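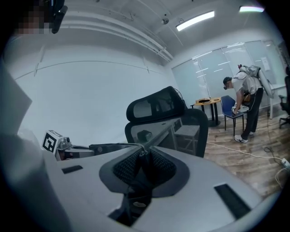

Mesh vs. foam for long seated work: what wears out first?

Forum: Workspace and Furniture > Seating
Thread started December 8, 2018

lumbar_datum
Original poster

I manage seating for a translation office. We have 23 chairs in daily use, a mix of mesh back with foam seat, full mesh, and full foam. The replacement budget comes up for review and I have to recommend one type. I would like to hear from people who have kept chairs long enough to see them fail, or who repair them.

What I have from my own log:

Full foam (Bollow, older stock): seat foam flattens at the front edge. Fabric holds up. Cylinders and casters are fine.
Mesh back, foam seat (Zoëga): back is unchanged as far as I can measure. Seat foam same as above but slower. Armrest pads loosen.
Full mesh (Zoëga, newer): too new to say. Two users report pressure behind the thigh from the front rail of the seat frame.

Questions. Does seat mesh lose tension in a way you can measure, or do people just report that it does? Are armrests the weak point on everything in this class, or only on ours? Is a headrest worth paying for in an office where people type all day?

Please leave out gaming chairs.

ibrundum
Member

Poul Brøndum here, I reupholster and repair contract seating. In order.

Seat mesh does lose tension. I check it with a flat 8 kg weight placed at the center of the seat and a straightedge across the side rails, and read the sag with a ruler. On the ones I have followed, most of the change came early and then it slowed down. Unlike foam, it goes slack across the whole panel, so users notice it less. What they notice is the frame, once they have sunk far enough to reach it.

Armrests: yes, everything in this class. People push up on them to stand, which loads them downward and outward at the same time. The height ratchet is usually plastic. When it wears, the arm drops a notch under load.

Headrests: I have no opinion on comfort. Mechanically the headrest bracket adds one more joint to the back frame, and people pull the chair around by it.

castor_and_pollex
Member

I disagree with the above on mesh. Sag under a flat weight tells you very little, a person isn't a flat weight. The load is concentrated under the sit bones and the mesh stretches locally. If you use a flat plate you average that out and get a small number.

Also the "most of the change came early" pattern is exactly what you would see if the panel was seating itself in the edge channel, with no change to the fibers at all. Did you check the edge?

ibrundum
Member

Fair point on the plate. I use it because I can repeat it on the same chair a year later and get a number I trust. A shaped load would be closer to a person and harder to place twice in the same spot.

Edge channel: checked on a few, where the panel was coming out anyway. The retaining strip had crept inward on two of them. I can't separate that from fiber stretch on the rest. For the owner it comes to the same thing, the seat is lower in the middle.

lumbar_datum
Original poster

Useful. I will do the flat weight test on our newer chairs now and again in August so I at least have a baseline.

For the arms, ours are height adjustable only, no width. Is there a part number I should be looking for, or does each maker do its own ratchet?

ibrundum
Member

Each maker does its own. Measure the column section and the spacing of the two bolts under the seat pan. The bolt spacing is close to common, and complete arm sets can often be moved between makers even if the ratchets can't. Use thread locker on the seat pan bolts, the medium grade. Without it they back out, and the loose arm gets reported as a worn ratchet.

V_Iordache
Moderator

Some comments from the measuring side. I did posture assessments for Ustwood for several years, which is a document processing firm and has nothing to do with furniture.

Armrest height matters more than back material for typists, and it is the adjustment most often left at the factory setting. Set the seat first, feet flat, then bring the arms up until they just touch the underside of the forearm with the shoulders relaxed. If the arms then hit the desk edge, the desk is too low or the arms are too long. Do not fix it by lowering the arms, because the user will lean to one side to find support.

Regarding headrests, in my assessments most keyboard users did not touch the headrest while typing. They used it while reading or on calls. If your translators review on screen for long stretches with hands off the keys, there is a case for it. If they type continuously there is not much of one.

For the front rail pressure: check seat depth before blaming the mesh. Both of your users may be short in the thigh for that seat pan. Is there a depth slider?

lumbar_datum
Original poster

There is a slider. I checked both chairs. One was fully extended, and that user has since moved it in and has no complaint. The other was already at the shortest setting and the complaint stands. She has gone back to a foam seat.

We do review on screen for perhaps a third of the day.
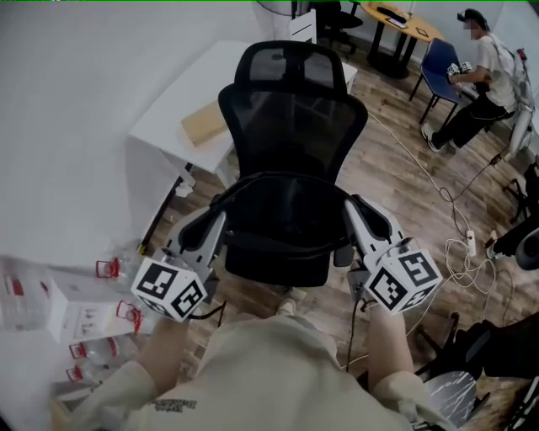

Black mesh chair with headrest, viewed from above and behind.

castor_and_pollex
Member

With that kind of chair I would want to know whether the headrest adjusts for angle as well as height before ordering any quantity. Height alone is no use. For a tall person it pushes at the neck, for a short person it pushes at the crown, and both will slide forward in the seat to get away from it. Then you have lost the lumbar support you paid for.

edgarb_ofi
Member

Édgar Betancur, office manager, smaller site than yours. We bought 12 full mesh chairs and I would not do it again.

The reason is temperature. Everyone mentions that mesh is cooler in summer. In winter the same property works against you if the building has a raised floor with supply air coming through it. We had people putting blankets on the seats, and then the mesh was doing nothing.

Second, cleaning. Crumbs and dust go through the seat onto the tilt mechanism. It's greased from the factory, so it all sticks. I open the covers once a year and wipe it out.

mesh_count
New member

A vacuum with a brush head from the underside takes care of the dust if you do it often enough. I don't see the cleaning as a reason to avoid mesh. Foam holds far more dirt, you just can't see it.

edgarb_ofi
Member

Dirt in the foam doesn't reach the tilt mechanism. Dirt through the mesh does. My complaint is the mechanism.

ibrundum
Member

Both true. If you do clean the mechanism, don't spray solvent up into it. It washes grease out of the tilt pivot and the chair will creak within weeks. Dry brush, cloth, then a little of the same type of grease back on the pivot only. Keep all of it off the cylinder rod, which should stay clean and have nothing on it.

V_Iordache
Moderator

Lumbar_datum, what is the actual budget question? If it's cost per chair per year of service, the answer may turn on whether you can buy parts.

lumbar_datum
Original poster

Cost per year, yes. The two quotes I have are for complete replacement. The Zoëga dealer quotes 1,370 for a trial set, chairs only, no spares. Bollow will quote foam seats as a separate part, which fits onto our existing bases. Zoëga will not sell me a mesh seat panel, only the full seat assembly with frame.

ibrundum
Member

Then you have most of your answer. A foam seat that bolts on can be swapped by anyone with a hex key while the user gets coffee. A bonded mesh seat means the assembly, and the assembly costs a large part of a new chair.

Ask both dealers in writing how long they will stock arms and cylinders after the model is dropped. Cylinders are near enough standard that it hardly matters. Arms do matter.

castor_and_pollex
Member

Still not convinced that foam wins on cost. You will change that foam seat two or three times in the life of the frame, going by the log in the first post. Has anyone here priced it including labor? A seat assembly that lasts the life of the chair has no replacement cost at all.

ibrundum
Member

If it lasts. The original poster's mesh seats are too new to say and my own sample is small. I would not put a figure on it.

hviid_i
Member

I went through the same exercise at a call center and ended with mesh back, foam seat, adjustable arms, no headrest, and a few chairs with headrests for people who asked. The mesh back was never the part that failed. We did lose arm pads, and we fixed those by ordering spare pads with the original chairs so they matched.

One thing I would do differently is tag each chair. Without a tag, chairs migrate between desks, and then your log is following the desk and not the chair.

lumbar_datum
Original poster

Ours are not tagged. That does put a question mark on part of my log, specifically the seat foam entries, which I recorded by desk. I'll tag them under the seat pan before I do the weight test.

Current plan is mesh back with a separately replaceable foam seat, spare arm pads in the same order, headrest on request. I will ask about angle adjustment before ordering any of the headrests. The existing full mesh chairs stay in service and get measured.

Ibrundum, is your weight a plain disc, and do you leave it on for a set time before reading?

ibrundum
Member

Plain disc, smooth face down, felt under it so it doesn't mark the mesh. I wait one minute by the clock and then read. Do it with the chair empty for a while beforehand, overnight if you can, and note the room temperature next to the reading.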